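Closard Home Help
Bedroom tidiers wanted – Hemden and Penner

Posted 14/01/2020

We need 3 more people for our bedroom tidying rounds. Bits and pieces off the bed, into a bin, bin away, on to the next house. Small stuff mostly. If you can't walk past a messy bed without sorting it you will like this job.

Part time, mornings. Own transport helps but there is a bus to both.

What you'd be tidying

Whatever people leave out. Soft toys, packets, tissues, little boxes, bags of dried herbs (yes on the bed). One storage bin per bed, everything has to fit in and be findable again after. No tipping it all in at once.
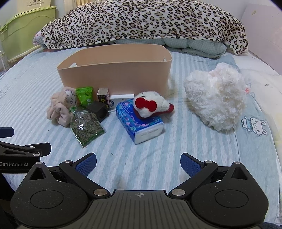 What we want from you

Careful hands. Plush toys go in last, on top, not squashed under boxes.
Bags with tied necks stay tied. Don't open anything, don't throw anything out – ask first.
Boxes stood up against the side so they dont slide about.
Sheet pulled smooth when the bin comes off.
Able to lift a full bin by the handles and carry it up one flight of stairs.

No experience needed, we show you. Hotel or nursery work is a plus but not a must.

The trial

Everyone does a short trial before we take them on. You get a striped bed, a peach-beige bin and a handful of small things. Pack it, carry it to the shelf, bring it back, lay it all out again. We look at how you handle things more than how fast you are. Trial is paid, 11 pounds, cash on the day. Tea provided.
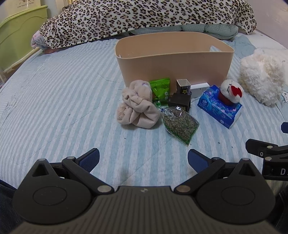 Bin, tissues, green packet, bag and the rest, ready to pack.

Pay and hours

88 pounds a week to start, goes up after your first month. Rounds are finished by lunch. School holidays off if you need them, except August when we are flat out with the holiday lets at Burkent.

We have 65 homes on the books now and cant keep up, so quick start preferred.

How to apply

Write to Vernon McIntyre at the Closard office, Penner. A few lines is fine, no CV – say which mornings you can do and wether you'd rather Hemden or Penner. Phone number please, he rings people back in the evening. References asked for after the trial.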